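Malville learns to share the prep line

By Staff Writer, April 22, 2023

Six a.m. and the hairnets are already on. The Somine plant in Malville makes ready meals, trays mostly, soups in the winter. It employs 163 people and until last November every vegetable that went through the place was picked up by one of them. Picked up, turned over, put down again the right way for the slicer. All day long.

That job is going. Not gone, going. Three robot cells now stand at the head of the prep line, and a fourth is on order from Nautiyal, the firm that built the first ones. The people who used to stand there have moved a few yards down, or upstairs, or in a handful of cases out the door.

Ask on the floor and you get two stories, sometimes from the same person. The wrists are better. The talk is worse. Eight people on a belt can gossip through a whole shift. One person minding three cells mostly talks to a screen.

Upstairs is the part visitors don't expect. It used to be the payroll office. Now there are four desks, and women who spent years on the line sit there and run the grippers through simulated kitchens, over and over, before anything new is tried downstairs. Somine calls them trainers. The pay is a bit higher, the chairs are a lot better, and the work is odd.
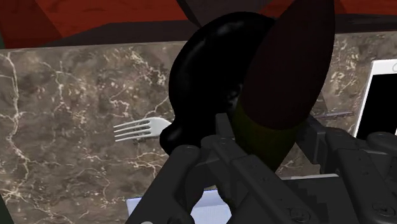

The trainers' real subject is grip. How hard, how low, at what angle — things their hands knew and their mouths had never had to explain. Round stuff was easy, they say. Long, tapering stuff has been a headache all winter, the kind of item that's maroon up top and dark olive at the bottom, held low between two gray fingers with the point sticking up. Hold it too high and it swings. Too hard and the skin marks, and marked goes in the bin. One trainer keeps a real eggplant on her desk and squeezes it when she's stuck. Another says she now holds her own groceries differntly and it's driving her husband nuts.

They logged 1032 practice grabs in one week in March. Management is proud of that. The trainers less so, they'd rather talk about the bad ones.

And then there's the money. Some 30 workers took retraining when it was offered, on full pay, for six weeks. Temps got nothing. Their contracts just weren't renewed, and the people who stayed noticed. A packer with two decades in says she ate lunch with the same temp every day for a year and found out from an empty locker.

Somine says no permanent worker has been let go because of the cells. The workers' answer is that leavers aren't being replaced, so what's the diffrence. Both seem to be right.

Down the valley at Jultden, where they bottle sauces, staff have been over to look. A van full, on a Saturday, unpaid. They wanted to know about breaks, about who gets blamed when a cell stops, about whether the trainers' jobs last once the training's done.

That last one got a long silence. The contracts upstairs run for a year. The fourth cell arrives before they're up — bolts to the floor where the old sorting table is now, and the table goes to the canteen.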